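Last updated July 14, 2024

# Keeping a hand-held gripper in good nick

I do most of my gripper work on a table at home in Salville, in between meals, and over the last year or so I've built up a heap of little habits for keeping the thing behaving. Mine is a Clilix, the trigger-operated sort with two fingers and a camera on top, and I use it to record tidying jobs: picking up cloths, moving baskets, putting things into other things. A friend has just bought one and kept ringing me with questions (very good questions!), so I've written the answers down properly. If yours is a different make most of it will still do, though the screws won't be in the same places.

## Before you switch anything on

Wipe the fingers. I know, it's dull, but it takes no time and it cures more slipping than anything else I've tried. I use a barely damp microfibre cloth, go over the inner faces first and the tips second, then dry them with a clean bit of kitchen roll. No spray polish anywhere near them, please. I did that once with the furniture stuff because it was in my other hand and I spent the rest of the evening chasing a sock round the table.

If there's a sticky mark from tape or a price label, rub it with a drop of washing-up liquid on a fingertip, then wipe that off twice. Leave the strong solvents in the shed. Some plastics go cloudy, some go soft, and you won't know which sort you've got until it's too late.

Then squeeze the trigger slowly, all the way in and all the way out, with nothing between the fingers. You're feeling for a catch. A healthy one moves like a decent kitchen drawer, a little bit of weight to it but even the whole way along. If it goes gritty halfway, stop and look for fluff in the pivots. Cotton thread is the worst for this, it winds itself round like hair in a hoover brush, and an old pair of eyebrow tweezers gets it out beautifully.

## Getting the fingers square

This is the bit people skip, and I skipped it too for ages. The fingers need to meet flat. If one is twisted even slightly they'll touch at a corner, and then thin fabric slides out of the gap as you lift.

My test is a strip of ordinary printer paper. Close the fingers on it and give it a gentle tug, first with the paper at the tips, then nearer the base. It should hold the same at both. If it holds at the tips and slips at the base, or the other way about, slacken the finger screws half a turn, close the fingers together gently so they line each other up, and tighten again while they're still shut. Go a little on one screw, then a little on the next, same as you would with a flat-pack bed. If you do one up hard first it drags the finger round and you're back where you started.

And don't lean on the screwdriver! They're small screws going into a small part. Snug, then a tiny nudge more. I put a pencil line across each screw head and on to the part beside it so I can see at a glance if one has crept. (White pencil, the dressmaker's kind, if your gripper is a dark one.)

## The camera

Clean the lens with a proper lens cloth and keep that cloth in its own little bag. Mine lives in an old glasses case with the spare screws. Breathe on the glass, wipe from the middle outwards, have a look at the picture, and do it again if there's a smear, which there nearly always is.

After that I check what the camera sees. You want both fingertips in view with the jaws open and plenty of clear table beyond them, because the part above the fingers is where all the interesting business goes on. I do one check over plain table and one with whatever I'm going to be working on put in place. Mine is usually the blue basket with holes in it, and a bit of blue cloth inside. 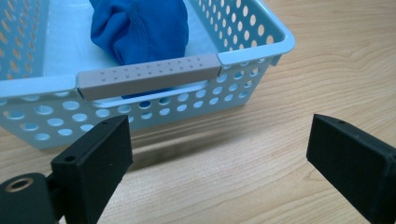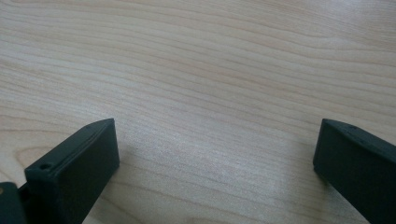
If the fingers sit crooked in the view, check the camera bracket before you blame the fingers. I got this the wrong way round in April and took both fingers off for no reason at all, when it was only the bracket that had been knocked in the cupboard. Loosen it, nudge it, tighten it, look again. Once you're happy, save one still and keep it somewhere handy. I compare against mine at the start of every session and it saves such a lot of fiddling.

Glare is the other thing. A pale table bounces light back up at you, and a glossy one is worse. Draw the curtain halfway, or turn the lamp to face the wall so the light comes back softer. If you have the choice, lock the exposure when something light-coloured is in view, otherwise the picture jumps about each time a dark thing comes in. It's worth moving your own head out from under the lamp too. I've lost whole recordings to the shadow of my own hair.

## Choosing and placing the basket

Perforated baskets are lovely to work with but they do have their ways. The holes catch on anything with a sharp edge, so run your thumb along the corners of the fingers every so often and feel for burrs. If you find one, take it off with a fine nail file, two or three light strokes and no more. Check the holes as well, as cheap baskets can have a little whisker of plastic left inside the rim of each one.

If the basket skates off when you touch it, put a couple of dots of removable putty underneath. Press the basket down, lift it and look where the dots have marked, so you know they're touching. Rubber shelf liner works too but it shows round the edges and wrinkles, and I find I'm forever straightening it.

I mark the basket's place with two small bits of masking tape, one at each front corner, and peel them off before recording if I don't want them seen. My usual spot is 30 cm from the front edge of the table. That suits my arms, so try a few and see what lets you reach over without your elbow going up by your ear.

For cloths, go for something with a bit of body. Soft old cotton is grand. Very slippery linings are a misery and stiff new tea towels spring open the second you let go, so wash those a couple of times first. Ironing them is a waste of a good evening.

## Little and often

I keep a card taped inside the cupboard door, and it says this:

- **Every session:** wipe fingers, wipe lens, one slow squeeze, compare with the saved still.
- **After every 10 recordings:** look at the pencil marks on the screws, pick out any fluff.
- **After every 30 recordings:** paper test at tips and base, wipe the cable, check the trigger spring.
- **When the mood takes you:** empty the spares tin on to a tray and see what you've run out of.

The pivots want hardly any grease. I use the Luvum dry stuff and put it on with a cocktail stick, one touch each side, then work the trigger 20 times and wipe off whatever has come out. Oil from the sewing machine tin will do at a pinch but it creeps, and once it's crept on to the finger faces you're back to washing-up liquid and kitchen roll.

Spare screws I get from Srisuk, who sell them in small bags of 22, a strange number but it does me nicely. Buy a bag before you need it. Tip them into a jam jar lid with a magnet stuck underneath while you're working and they won't roll into the floorboards. If yours turn out not to be magnetic (some stainless ones aren't, I found that out on my knees with a torch), a saucer with a folded flannel in it is nearly as good.

## When it starts playing up

**Fingers don't open all the way.** Check the cable first. It's very easy to trap it behind the trigger when you're putting everything back together, and it feels just like a jammed pivot.

**One finger lags behind the other.** Fluff, usually, on the slow side. If it's clean, slacken that pivot a hair and try again. If it still lags, have the finger off and look for a crack near the screw hole, and if there's a crack, change it. Glue never lasts there.

**Grip was fine and now it's weak.** Wipe the faces before you do anything else! Then look at the spring. They do get tired, and a new one makes the whole tool feel years younger.

**Picture wobbles when you squeeze.** Camera bracket, or the screw underneath it that's hidden until you turn the tool over. I missed that one for weeks.

**Your hand hurts.** Stop for the day. I wrapped my handle in cotton tape, the sort for tennis rackets, and it helped no end, but resting helped more.

## Putting it away

Jaws open, always, so the spring isn't sitting under load. Lens cap on if you have one, or a clean baby sock over the camera if you haven't. I stand mine upright in a tall biscuit tin with a tea towel scrunched round it, and the cable goes in a loose loop on top, held with a bread bag tie. Don't wind it tight round the handle, it'll split where it joins the body, and getting at that joint to mend it means taking the whole handle apart. I've got mine in bits on a tray at the moment, so I'll add some notes on that job when I've got it back together.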